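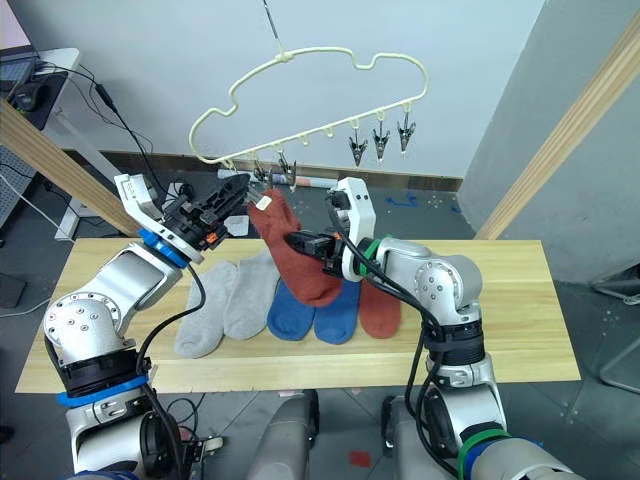

Fig. 1: Cream plastic hanger over the wooden table

So my project ended up being about bus shelters, which I didn't expect to care about this much! Skarnport council wanted to move the stop on Lisari Road, and I wanted to know whether the people who wait there had been asked. I handed out 123 questionnaires over three weeks (mostly before nine in the morning, freezing) and got 100 back. 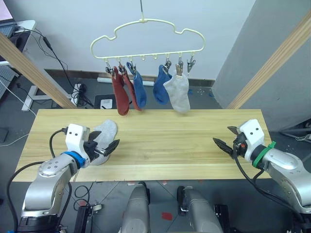 Most people had only heard about the move from a notice taped to the old shelter. Thoa Ung at the corner shop let me leave a box by the till, and that brought in 18 of the forms on its own. Beverley Crabtree from the parish office lent me the minutes of the June meeting, and the consultation gets two lines in them. Two!
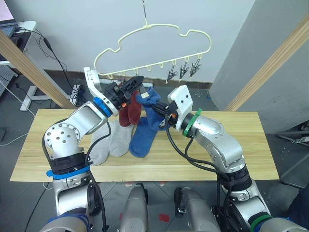
The thing people wanted most was a seat with a back, then lighting, then a timetable you can read without crouching. I sent all of it to the council and Sushil Mathur in the transport office wrote back to say it would go to the next meeting. If I did it again I'd go out on a Sunday too, when the buses are hourly and people have more time to chat.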